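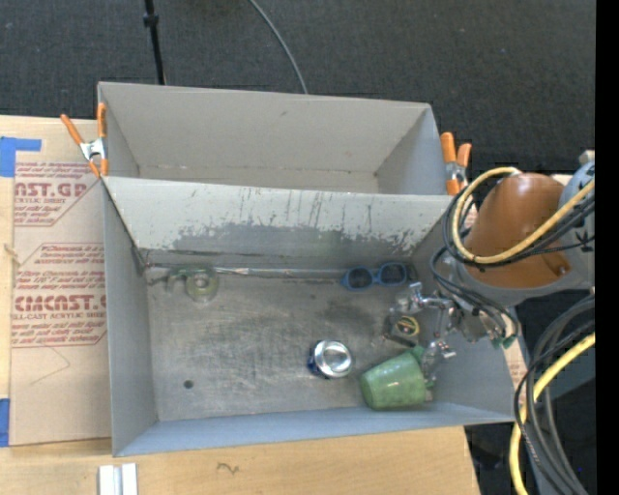

Bin-to-bin transfer: where the numbers stand

Moving mixed items from one open bin to another is still the shortest honest test of whether an arm is ready for shop-floor work. A person does it without looking up. Zimari's latest bench trials, run by Aaliyah Simard, used household goods of the sort that end up in a returns tote: a drink can, sunglasses, a tape dispenser, a cup.

Each run allows 16 minutes. In November the arm cleared the bin in 5 runs out of 28. Cans and other upright, rigid shapes cause little trouble. Most stoppages come from items resting against a wall, where the fingers have no room to close, and from clear plastic, which the depth sensing reads poorly. Thin frames are slow but usually come out on the second attempt.

Murray Girard at Rikwood, who sorts returns by hand, puts his own time for the same load at under 2 minutes. His view is that an arm could take the overnight shift at its present speed if it stopped needing a person to reset it.

The next trials add soft packaging. Results will run in this newsletter.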